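About Us

June. By the Fuvon workshop team

Fuvon is a small company which sets up and looks after hand-held gripper stations. We started in one room in Mavstead with five stations, and today we take care of 254 of them. Most of our days are spent at a table, with a gripper in each hand and a simple object between them.

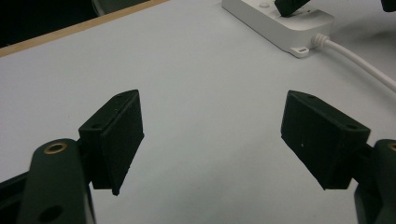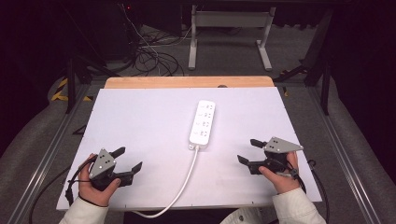
At the table with the power strip.
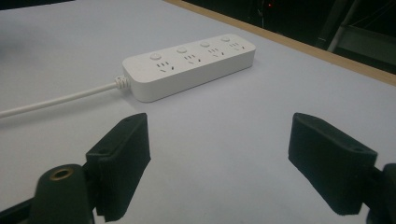
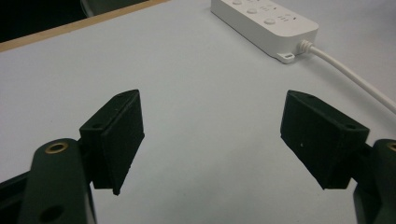

How we look after a station

Every station has a service book, which we call Monti. The technician writes down the condition of the finger pads, the screws and the threaded inserts. Pads are wiped with a dry cloth before the first run in the morning. If one pad stands lower than the other, we loosen both, set them again and close the fingers slowly to compare. Cables are checked from the plug to the handle.

After this comes the practice with objects. We choose things from ordinary life, with buttons, corners and cords, and the operator repeats the same approach until both hands feel equal. Last year we closed 1078 service visits, almost all of them inside one working day.

For customers who repair by themselves, we prepare the Cavurura spare parts box, with pads, screws and a printed guide.

Contact: Fuvon, 777 Mill Road, Mavstead | © Fuvon | Back to top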